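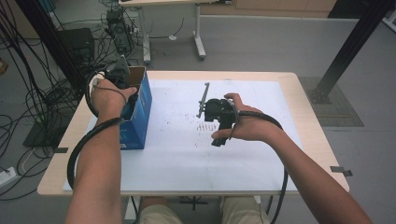

Section 4. Setting Up the Table and Running a First Session with the Harka Pair

By the time you reach this section you should have two finished Harka hand grippers, both tested on the bench as described in Section 3, and a computer with the Hitbridge recording software installed. If one of the grippers still squeaks or hesitates when you close it, please go back and sort that out first. It is tempting to press on (I know, I have done it with nearly every set we ever built), but a stiff jaw gets harder to diagnose once everything is cabled up and you are sitting down with both hands full.

This section takes an evening the first time. After that you will be able to do the whole thing in the time it takes to make coffee.

4.1 What you will need

The left and right Harka grippers, with their data cables
A light table with room for your knees underneath
A chair without arms
One large sheet of plain white paper, big enough to cover most of the tabletop
Dark cloth tape and, if you like them, a couple of small clips
The computer, and the sync unit from the Serrano kit
A power strip
A few props: an open cardboard box and a plastic spray bottle are fine to begin with
Hook-and-loop straps for your wrists or the backs of your hands

You can use nearly any table. Trinidad Robles did all her early sessions on a folding card table in her laundry room, and her recordings are still some of the cleanest we have. What matters is that it doesn't wobble when you lean your forearms toward the middle of it.

4.2 Preparing the table

1. Put the table where you can sit at one long side and have clear floor to your left and right. The cables need somewhere to go, and they will find your feet if you don't give them a better idea.

2. Wipe the tabletop and let it dry.

3. Lay the paper flat and smooth it from the middle outward with the side of your hand.

4. Tape the left and right edges down with short tabs. Don't run tape along the whole edge. You will be changing this paper more often than you expect, and long strips take the finish off a table.

5. Sit down and reach across to the far edge with both hands. If you have to lift yourself off the chair to get there, pull everything closer.

6. Make a short row of tick marks in pencil or marker a little to the right of the middle. This is the home row. The right gripper comes back to it between takes, with the tip of its lower finger just over the marks.

Note: The paper will pick up specks and smudges after a session or two. You don't need to replace it for that. Replace it when it tears, or when it ripples enough that a bottle won't stand up straight.

Note: Benedikt Fröhlich prefers gray paper under bright lamps. If your room has strong overhead lights and the tracking view looks washed out, it's worth a try.

4.3 Placing the computer and the sync unit

1. Stand the computer on the floor to the left of the table and beyond its far edge, out of reach of your chair.

2. Place the sync unit on top of the computer or on its own little stand, whichever leaves its connectors easier to get at. Make sure you haven't covered any vents.

3. Set the power strip on the floor on the same side. Leave it switched off for now.

4. Connect the sync unit to the computer with the short cable from the kit.

5. Connect the power supplies for both units to the strip.

Caution: Keep the power strip away from anywhere you might set a drink, and empty any spray bottle before you use it as a prop. We lost a perfectly good sync unit in March to a bottle that somebody had "mostly" emptied.

I would love to tell you that your cables will be tidy. Ours have never been, in any of the three rooms we've worked in, and after a while you learn to live with a bit of a nest on the floor. The one thing I do ask is that you keep the nest on one side and the walking path on the other. Put a colored tag at both ends of the left and right gripper cables before they go anywhere near the rest — you'll thank yourself the first time one has to be traced.

4.4 Routing the gripper cables

The cable is the part of the Harka design that gets the most complaints, and fairly so. It is thick, it has opinions, and it will pull the gripper off line if you let it hang free. Montserrat Segura worked out the routing we all use now.

1. Plug the left gripper cable into port A on the sync unit and the right gripper cable into port B.

2. Bring the left cable up from the floor past the left edge of the table. Bring the right cable up past the right edge. They should never cross in front of you.

3. Pick up the left gripper and lead its cable back along the outside of your forearm. A loose turn around the wrist is fine and takes the weight nicely.

4. Fasten the strap over the back of your hand so that it holds without pinching.

5. Do the same on the right, but leave a wider arc where the cable comes over the back of the hand. The right gripper usually does the traveling, so it wants more slack.

6. Reach forward, left, right, and down to the paper with each hand in turn. If you feel a tug at any point, let out more cable and try again.

Caution: Never wind a cable tightly around your wrist or arm. You must be able to drop both grippers and stand up without being held by anything. Practice this once before you record.

Note: Push long sleeves up past the wrist. A loose cuff gets between the cable and the strap, and you'll spend the whole evening fussing with it.

4.5 Holding the grippers

New users nearly always hold on too hard. Let the body of the gripper rest in your hand with your fingers curled around the handle and your thumb relaxed on top. The jaws should point down toward the paper when your wrist is in a comfortable position. If you have to bend your wrist sharply to get them there, raise or lower your chair.

The thin rod on the side of the right gripper is easy to bump. Look at where it's pointing before you bring your two hands together, and give it some room when you pass near the rim of the box. Nicanor Gallardo printed a batch of replacement rod mounts in Prarnton filament, which flexes a little before it breaks, and the files are in the project folder if you'd like to do the same.

4.6 Calibration

1. Clear the props off the paper.

2. Switch on the power strip, then the sync unit, then the computer, and start Hitbridge.

3. Choose New Session and wait until both grippers are listed.

4. Rest the tip of the right gripper's lower finger over the home row and hold still. Press the foot switch, or ask a friend to press the space bar for you.

5. Open and close the jaws of the left gripper 7 times, slowly and all the way. Repeat with the right.

6. Look at the two readings at the bottom of the window. Fully closed should show 284 or lower and fully open should show 364 or higher.

If your numbers fall short at the open end, the jaw is probably catching on its own screw heads. If they fall short at the closed end, check the pads for a crumb of tape or paper. Erzsébet Halász once spent two evenings rewriting the calibration routine before she noticed a sticker folded into the left jaw, so do please check the pads first.

4.7 Your first recording: the box and the bottle

This is the exercise we start everybody on. It uses both hands, it's forgiving of mistakes, and it will show you right away whether your cable routing is any good.

1. Stand the box on the left part of the paper with the open top facing up.

2. Stand the spray bottle on the paper just in front of the box.

3. Bring the right gripper to the home row and keep it there.

4. Start recording and wait for the tone.

5. Bring the left gripper down over the bottle from above and close the jaw gently until it has hold of it.
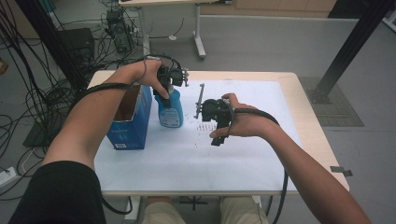

6. Pause for a slow breath before you lift. The software uses that little pause to mark the end of the approach, and if you hurry through it the approach and the lift will be stored as one long movement.

7. Raise the bottle straight up until it clears the rim of the box, move it over the opening, and lower it in.

8. Open the jaw, bring the left gripper back to your side of the paper, and stop recording.

Repeat until it feels dull. Then swap jobs, with the right gripper doing the lifting and the left one steadying the box by its upper corner. Most people find the second version much harder, and their first few takes have a lot of box-chasing in them. Keep those takes anyway and mark them as practice.

Note: Hitbridge stores up to 1000 takes in one session file. I'd start a new file well before then, if only so that a bad calibration doesn't spoil a week's worth of work.

4.8 If something isn't right

Only one gripper is listed. Unplug it at the sync unit, wait a moment, and plug it back in. If it still doesn't appear, swap ports A and B. If the other gripper now goes missing, the trouble is in the port. If the same one stays missing, it's the cable or the gripper.

The bottle slips out on the way up. Take hold lower down, below the trigger, and clean the pads with a barely damp cloth.

The box slides when you touch it. Put something flat and heavy in the bottom, or a loop of tape underneath.

The view shakes during a lift. Your cable is pulling. Go back to 4.4, step 6.

Your shoulders ache. Stop for the evening. Lower the table if you can, and come back to it tomorrow.

4.9 Shutting down

1. Save the session and wait for the window to say it is done.

2. Undo the hand straps and lay both grippers on the paper with the jaws open. Stored closed, the pads take a set.

3. Shut down the computer, then the sync unit, then the power strip.

4. Coil the two gripper cables loosely and hang them from the table edge. Leave the paper taped down if you'll be using the same home row next time.

Continue with Section 5, Checking and Trimming Your Takes.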